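The Ten-Minute Exam

At Teldale, first-year biology students now finish the semester by talking

The old final in Introductory Biology at Teldale lasted two hours and was taken in the big lecture room in McPhee Hall, with an empty seat between each student and the next. It was multiple choice, graded by machine, and the results were posted the same night. Students liked getting the results quickly. The people who taught the course liked it less every year, and last fall they replaced it with something much older, a conversation.

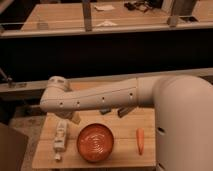
FEATURES
By our staff writer
Published 24/06/2026

The course enrolls 400 students in the fall. Each of them now sits down with an instructor for ten minutes and explains three things: one process, one graph, and one mistake from their own lab work. There is a whiteboard in the room, and students can draw on it. Notes are allowed for the third part only.

The arithmetic was the first objection. Ten minutes each for 400 students is 4,000 minutes, and that leaves out the time needed to write comments and let the next person in. The course had eight people qualified to examine, counting lecturers and senior teaching assistants. Split evenly, it came to a little over eight hours apiece, spread across two weeks. The department compared this with what it had been spending on writing multiple-choice items, reviewing them, running makeup sessions and answering grade appeals. The oral exam still took more time, though the gap was smaller than people had expected.

Booking was handled through Jisar, the appointment system the university already used for advising. Students picked their own slots. The first morning was a mess. Jisar had been set up to send a reminder every time a calendar changed, and each new booking changed the calendar. Many students woke up to a full inbox. The setting was fixed by lunch, and a short apology went out, which was of course one more email.

What the students are asked

The questions come from a bank of 40, and the whole bank is posted in the first week of the semester. This surprised some faculty in other departments, who assumed that students would memorize the answers. A few tried. Examiners are told to let a student finish the prepared part and then ask a follow-up, and the follow-up is where most of the grade is decided. A student who has explained how water moves across a membrane might be asked what would happen if the salt were on the other side. There is no trick in it. Someone who has worked with the idea can usually get there in a few sentences, sometimes after a wrong start.

Wrong starts are not penalized if the student notices and corrects them. That rule was argued over for most of a summer. The case against it was that two students could end up with the same grade when one of them had needed help. The case for it was that written exams also let people cross things out.

Grading uses a one-page sheet with four rows. Examiners fill it in while the student is still in the room, and the student sees it before leaving. In the pilot year the sheets were completed afterward, and the scores drifted. Students examined late in the day were graded more harshly than those examined in the morning, by enough that the department adjusted the results. Filling in the sheet on the spot has helped, and so has a rule that no examiner sees more than six students without a break.

Nerves

Many first-year students have never been examined aloud in a science class. In the course survey, anxiety was the most common complaint by a wide margin. Some students wrote that they knew the material and froze. Others wrote that they had dreaded it for weeks and then found it went by fast.

The department made two changes in response. The first was a practice round in November, ungraded, with students examining each other in pairs during the regular lab period using the same sheet. The second was an alternative. Any student may ask to submit a written explanation of up to 1,000 words on the same three parts, followed by a written exchange with an examiner. No medical note is needed. Few students took the option, and those who did scored about the same as everyone else.

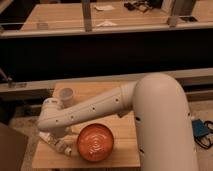
Students whose first language is not English were a particular concern before the change. The grading sheet has no row for fluency, and examiners are trained with recordings in which the speaker pauses, restarts or uses the wrong word for the right idea. Students may also label a drawing in place of saying a term. The training session takes an afternoon and is repeated every fall, including for people who have done it before.

The view from Carley

Carley College, across the river, has been watching. Its biology classes are much smaller, and oral exams there would be easy to staff. Carley has so far decided against them. Its instructors already hold individual lab meetings throughout the semester and felt that a final conversation would repeat what they knew. They have borrowed the question bank, with permission, and use it for those meetings.

Both schools have noticed the same thing about how students prepare. Study groups used to trade flash cards. Now they take turns at a board while the rest of the group asks questions. The library at Teldale has had to put a time limit on its rooms with whiteboards and has ordered more markers than it did the year before.

The written exam has not gone away altogether. Two short tests remain at the one-third and two-thirds points of the semester, still multiple choice and still graded by machine. They cover vocabulary and basic calculation, which the department says they measure well enough. The chemistry faculty has asked to see the grading sheet and will decide this fall whether to try it with a single section.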